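Dakska 70 Solid Wood Worktop

Item group: Worktops and Bench Tops
Supplied by: Vumau Institutional Furnishings
Product page last revised: May 16, 2020

Overview

The Dakska 70 is a solid wood worktop intended for schools, studios, libraries and shared workrooms. It is sold as a top only, for mounting on an existing base, or as a complete bench with the Pletar steel underframe. Each top is built from full-length strips of European beech, glued edge to edge and sanded on both faces. No veneer or particle core is used at any point in the range.

The model was developed by Natália Zelenák for Vumau and replaces the earlier Dakska series. Customers who hold tops from the earlier series may continue to order matching pieces by special request, although the width of the strips has changed slightly and a join between old and new will be visible.

Construction

Strips are selected for straight grain and are dried before gluing. Color varies from strip to strip, and this variation is a normal property of beech. Small pin knots are permitted on the underside. On the upper face they are filled and sanded at the factory. Customers who require a more even tone should ask for Select grade at the time of order, as grades cannot be exchanged after a top has been oiled.

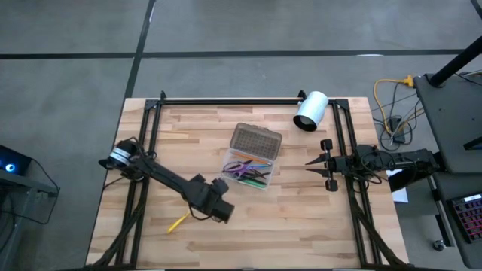 All edges are eased by hand to a small radius. A square edge is available at no additional charge, but it is more easily dented and is not recommended for classrooms. Cutouts for sinks, cable outlets or vises are made to the customer's drawing. Drawings must show all measurements from the front left corner and must be signed before work begins.

Specifications

Material: solid beech, full-length strips
Thickness: 40 mm
Depth: 70 cm
Standard length: 200 cm
Grades: Standard, Select
Edge: eased (standard) or square
Finish: unfinished, oiled, or hardwax oil
Underframe: Pletar steel, fixed height, sold separately

Prices

Dakska 70, Standard grade, unfinished: $397
Dakska 70 complete bench, Select grade, hardwax oil, with Pletar underframe: $1,692

Prices are per unit and exclude delivery and sales tax. Institutions ordering for more than one site should request a written quotation from Aqeel Sial in the contracts office. Quotations remain valid until the end of the month following the month of issue.

Delivery and Storage

Tops are shipped flat, wrapped in paper and film, with corner protectors. The wrapping should be opened on the day of delivery and the top inspected for damage in the presence of the carrier. If it is not to be installed at once, it must be stored flat on at least three level battens in a heated room. Tops left leaning against a wall may bow, and this is not covered by the warranty.

Allow the wood to rest in the room where it will be used for several days before fixing. Orders placed in November are normally delivered after the new year - customers with a fixed opening date should plan accordingly.

Installation

Wood moves across its width as the humidity of the room changes. For this reason the top must be attached with slotted brackets or with screws in elongated holes. A bag of slotted brackets is included with every Pletar underframe. Do not glue the top to its base.

Unfinished tops must be sealed on both faces and all edges before use. Sealing only the upper face is the most common cause of cupping in tops returned to our workshop. Two coats are sufficient for the underside; three are advised above.

Care

Wipe with a damp cloth and dry immediately. Standing water, hot vessels and ammonia-based cleaners will mark the surface. Light stains can be removed by sanding along the grain with 180-grit paper, followed by a fresh coat of the original finish. Tops in daily use should be re-oiled twice a year. Jafri Bench Oil, which we stock in one-liter cans, is compatible with both of our factory oil finishes.

A printed care sheet, prepared by Casimiro Barrios of the finishing department, is packed with each top. Further copies may be requested without charge.

Warranty and Returns

The Dakska 70 is warranted for five years against failure of the glue joints. Surface wear, changes in color and damage caused by incorrect storage are excluded. Uncut, unfinished tops may be returned within 30 days in their original wrapping. Tops made to a customer's drawing cannot be returned.

Related Items

Pletar steel underframe, fixed height
Jafri Bench Oil, one liter
Dakska sample set, Standard and Select grades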